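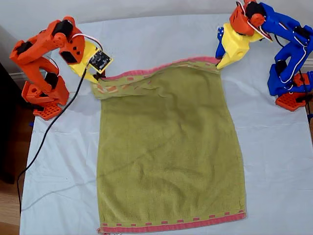

**Do hobby-size arms need a written risk assessment, or is that overkill?**

Posted by Nutholm, 2024-12-21

We're a small makerspace group with a pair of printed arms on a table, doing cloth folding. Towels mostly. The whole lot runs off bench supplies and the servos are the sort you'd find in a big model car.

Our new insurer wants to see "the safety standard the robots comply with". One of the members has turned up with a 12 page template written for factory cells, with fencing, light curtains, a lockable isolator and a sign-in sheet. I think it's nonsense at this scale. You can stall one of these joints with your hand. But I also can't point to anything that says we're exempt, and I don't much like replying to an insurer with a shrug.

Is there a rule for arms this small? And if there isn't, what do people write down? We open to under-16s from March, if that changes the answer.

---

**Trusen**

Just put CE on it, job done. The arms are toys as far as anyone is concerned. I've had two running on my kitchen table for a year and the worst thing that's happened is a tea towel on the floor.

---

**Iordache**

Please don't put CE on it. It's a declaration the maker signs and has to be able to back up, and "it hasn't hurt me yet" won't back up much. Calling it a toy makes things worse, as toys have their own rules and they are stricter.

On the real question: the well-known industrial robot standard is ISO 10218. It is written for industrial robots and the places they're installed, and I doubt anyone who drafted it had a printed arm and a towel in mind. So I wouldn't claim you comply with it. I'd be very wary of anyone who sells you a certificate saying you do.

That doesn't get you out of the paperwork. If you have staff, or the public come in, you'll have some general duty to look at what could hurt them, and in the UK that means a risk assessment whatever the size of the motor. It can be short. ISO 12100 covers the general method if you want something to lean on, though you can get the idea without buying it.

Ours is one side of paper. The headings that earned their place:

- **Pinching.** Gripper fingers, and the gap between two arms working on the same item. People look at the grippers and forget the elbow.
- **Power.** One switch that drops both arms, within reach of whoever is standing there. Ctrl-C on a laptop is not a stop button. Try it with the arms raised, because they will sag when the power goes and you want to know where they land.
- **Cables.** Anything hanging over the table edge gets caught on a sleeve sooner or later. Clip it down.
- **Fixing.** How the bases are held. Check it before each session.
- **Heat.** A servo left stalled against a load can get hot enough to be unpleasant. We set a time limit on holding still.
- **Who.** Who may switch on, and who stands by when there are children in.

I'm not convinced by the "you can stall it by hand" argument, by the way. Whose hand? Have you tried it with the arm moving at full speed, with a finger in the gripper? If you have, write down how you tried it. If you haven't, leave it out of the letter.

For the under-16s I'd mark a line on the floor and set a lower speed limit in software, then have a second person check that the limit really is on.

---

**Flilo**

Mostly agree with Iordache, but I've seen the one-page version go wrong too. We had a lovely sheet, laminated, on the wall, and it described a set-up with one arm. By then there were 4. Date it and redo it whenever you add or move something.

I'd also ring the insurer before writing anything. Ours used the word "standard" and, when pressed, meant "have you thought about it". They had put us down as 3,000 hours a year of machine use, a figure no one here had given them. Once that was put right they took the short form without a murmur. Yours may be fussier, so get whatever they agree to in an email.

The factory template is worth skimming for the isolator section. The rest I'd bin.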